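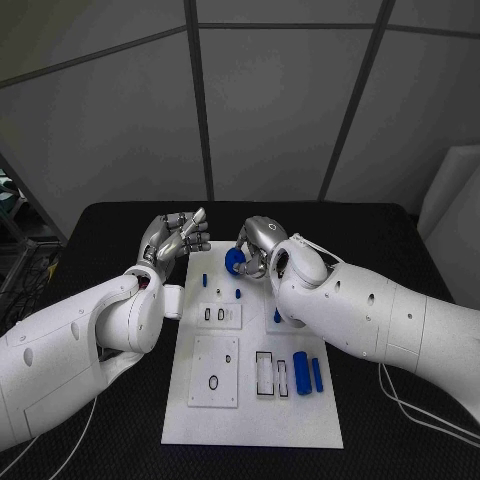
Jetari Favia work table, black, long version
Reviewed by Mahsa Asadi
14 August 2019

I don't trust furniture that gets described as a "system." The Favia is a table. It has a top and four legs, and you can buy a drawer, a cable tray and a second shelf for it if you feel like spending more. Jetari calls all of this the Favia Workspace System and charges $500 for the part without any of the extras. I paid for mine, and I've used it since June for sewing, cutting patterns, paying bills and the occasional dinner when the kitchen table was covered in something else.

The claim that got my attention was that it "stays steady under any task." Any task is a lot of tasks. My old table, a Caldeira I bought secondhand for $70, shook every time the sewing machine got up to speed, and I had folded cardboard under one leg for years. I wanted to know if spending that much more would fix it.

Assembly

The box says 25 minutes. It took me most of an evening. The instructions have drawings and no words, and the drawing for the cross brace shows it from below, so I put it in backward and had to take two legs off again. The bolts are good. The little wrench they give you is not, and it rounded off before I got to the last leg. Use your own if you have one.

You will want a second person to turn the table over. The website says one person can manage, and I suppose one person could if she were a good deal taller than me and didn't mind about the floor.

Steadiness

With the brace in the right way around, it is better than the Caldeira. Is it seven times better? No. The sewing machine at a normal pace doesn't bother it. At full speed on heavy denim, a glass of water at the other end shows rings, and if you lean on a front corner while somebody else is writing, they will say something. On a hard floor the screw-in feet help. On carpet they just sink, and after a week or so you get to adjust them all over again.

I asked Jetari about this. They told me to tighten the bolts after a month of use. I did that. It made a small difference for a few weeks and then I was back where I started.

The black top

I like how it looks and I wish I had bought another color. Every thread, crumb and bit of chalk shows up on it. Pale fabric is easy to see against it, so cutting out a white shirt is a pleasure, but dark fabric is miserable. I ended up laying an old sheet over half the table to cut a pair of navy pants, and at that point you have to ask what you paid for.

It doesn't glare much under a lamp, I'll give it that. The page on their site says fingerprints "disappear." They wipe off with a damp cloth, like fingerprints on any other table I have owned. Hand cream leaves a mark that takes dish soap and a bit of rubbing. I haven't managed to scratch it with pins or the tip of a seam ripper. Hot dishes I can't speak to, as I use a mat and don't plan to stop for the sake of a review.

Height

This is the part I'd look at hardest before ordering. The Favia comes in one height. It's fine for sitting. If you stand to cut, as I do, your lower back will hear about it before lunch. Hamemska makes a plainer table with a choice of leg lengths, and a neighbor let me cut a coat lining on hers. It wobbled a little more than mine and I went home with no back pain at all. I would take that trade.

The extras

I bought the drawer. It sticks in humid weather and it is too shallow for a pair of shears with normal handles to lie flat next to a box of pins. The cable tray I skipped. A few hooks from the hardware store do the same job.

Who it might suit

If you mostly sit, work with light-colored things and have a hard floor, you could be quite happy with the Favia, and it does look nice in a room. For standing work I can't recommend it at this price. Wait for a sale, since they seem to have one every few months, and leave the drawer out of your order.

The Caldeira is in the garage now with its cardboard still under the leg. I pot plants on it.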